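Packing Up the Spare Room, Part 2: Setting Up and Loading Your Moving Boxes

Reading time: 4 min

By now you've read Part 1, you've sorted everything into keep and don't-keep, and your flat-packed boxes are leaning against a wall somewhere. Good! I did my own spare room in Widville last September, and these are the steps I'd follow again, in the order I'd follow them.

2.1 Before you start

You'll want your boxes, a roll of wide tape, a thick marker, some old towels and a clear bit of floor. I like working on the floor because there's more room to shuffle things about than on any table I've ever owned, and your boxes can stay where they are once they're full.

Note: My set is the pale green Cevuddale one. If you've got the Sandow boxes instead, the base folds the other way round, so go by the leaflet for steps 2 and 3 and then come back to me.

2.2 Folding the boxes

1. Open the box out and stand it on its side. Press along each crease with the flat of your hand.

2. Fold in the two short base flaps, then the two long ones over the top.

3. Run one strip of tape along the centre seam and a hand's width up each end. Then do a second strip. (Yes, even if the leaflet says one.)

4. Turn it the right way up and push the corners out from the inside.

5. Set the boxes down with a gap between them, wide enough to kneel in. I used to line mine up edge to edge and then spend the whole afternoon climbing over them.

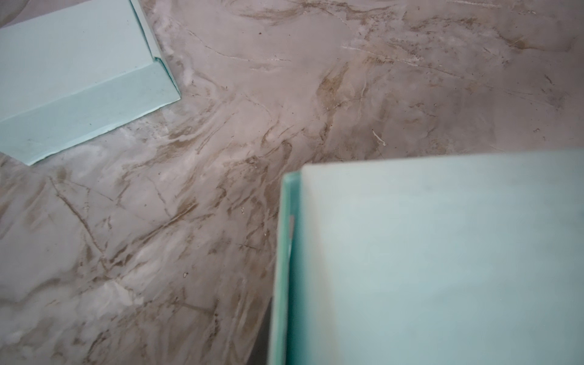

Two boxes on the marbled floor, with working space left between them.

CAUTION: Don't drag a loaded box across a glossy floor. Grit gets under the cardboard and scratches, and I have the marks in my hallway to prove it. Give the floor a quick sweep before anything heavy goes down - then lift, or slide the box on a folded towel.

2.3 Loading

6. Heavy things first. Books go spine down in a single layer, with soft things on top.

7. Fill the gaps with towels, jumpers, whatever's handy. If something rattles when you give the box a gentle rock, it needs another jumper.

8. Stop when you're level with the rim. A bulging lid won't stack, and you'll be swearing at it by the third box.

9. Write the room and a box number on two sides. I got up to 34 and was very glad of the numbers when we unpacked!

Note: Smudges and light scuffs on the cardboard are nothing to fuss over. A dry cloth is plenty. Don't use a wet one, it lifts the colour and softens the panel.

2.4 Closing and stacking

10. Fold the side flaps in first, then bring the top across. Leave the tape off until you're sure - I always find one more thing for the kitchen box.

11. Stack two high at most, heaviest at the bottom.

If a corner has split, put a patch of tape inside as well as outside. Part 3 covers labels and the Joly list sheets.

Comments (3)

teapot_jan: Second strip of tape, YES. Lost a whole box of saucepans on the front steps with just the one.

Mottle: Do you reuse yours? Mine are on their third move and the flaps have gone a bit floppy.

gumleaf1332: The towel trick works on floorboards too, just check it for grit first.

Contact | Copyright Widville Home Notes | Updated 5/22/23 | Back to top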